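Part 4: Folding on the bed (T-shirts)

If you've got this far you've sorted your clean washing into piles and found somewhere to put the socks. Good. T-shirts are next, and I've put them early in the guide because they're most of what anybody owns, and once your hands know the moves you can do the rest half asleep.

I fold on the bed. I used to fold on the kitchen table in our old place in Jolmont and it was fine until somebody wanted their tea. A bed is bigger, it's about the right height if you kneel or perch, and you can't very well go to sleep until the job's finished (which is the whole trick, in my case!).

What you need

A made bed, or at least one with the fitted sheet on.
Your pile of T-shirts, fully dry.
A drawer or box to put them in. Mine is a Viler under-bed drawer, 400 mm wide inside, and the sizes below are worked out for that. Measure yours first.

Getting the bed ready

1. Take off the duvet and pillows and put them on a chair. Folding on top of a duvet is hopeless, everything sinks.

2. Pull the fitted sheet reasonably flat. A few wrinkles won't hurt. I had a phase of smoothing it like a hotel maid before every session and it made no difference to the shirts at all.

3. Check the sheet for crumbs, hair grips and pen lids. My friend Akihiko Uchida once folded a biro into a white shirt and we don't mention it.

Caution: do the dark things separately the first few times you wash them. A new navy shirt that's even slightly damp can leave a mark on a pale sheet. I've done it, in February, with visitors coming.

Folding one shirt

4. Drop one shirt in the middle of the bed, close to you. Just one. The others stay in the basket.

5. Find the shoulders. Don't go hunting for the hem, you'll only turn the thing round twice. Feel for the collar, then run your hands out along the seams until you've got a shoulder in each.

6. Lift it, give it one good shake and lay it face down with the collar away from you. Pull the sleeves out flat and sweep your palms from the middle to the sides.

7. Fold one side in towards the middle, then lay the sleeve back on itself so it stays inside the edge. Do the same with the other side. You want a long strip no wider than 18 cm, so two rows will sit side by side in the drawer.

8. Bring the hem up to just short of the collar, then fold in half again. If it stands up by itself when you let go, you've done it right. If it flops, it's usually step 7, so open it out and go again.

Note: very big shirts need thirds at step 8. Daichi Ishida, who taught me this in Nagano, does thirds for everything, but he has deeper drawers than I do.

Note: thin stretchy fabric never stands up properly. Put those between two thicker shirts and let them lean.

Putting them away

9. Stand the shirts in the drawer with the last fold facing up. Leave a hand's width free at one end or you'll never get one out without dragging its neighbours along.

10. Newly washed ones go in at the back. Take from the front.
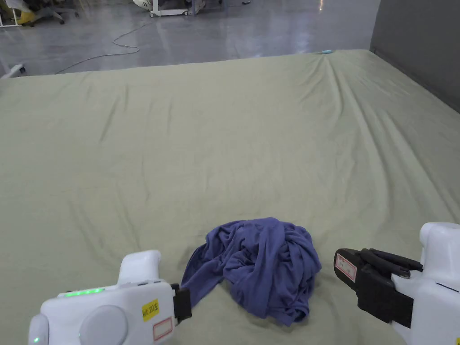
The same ten steps do for pyjama tops and thin jumpers. Anything with buttons is in Part 5, and you'll want to do up the top one and the middle one before you start.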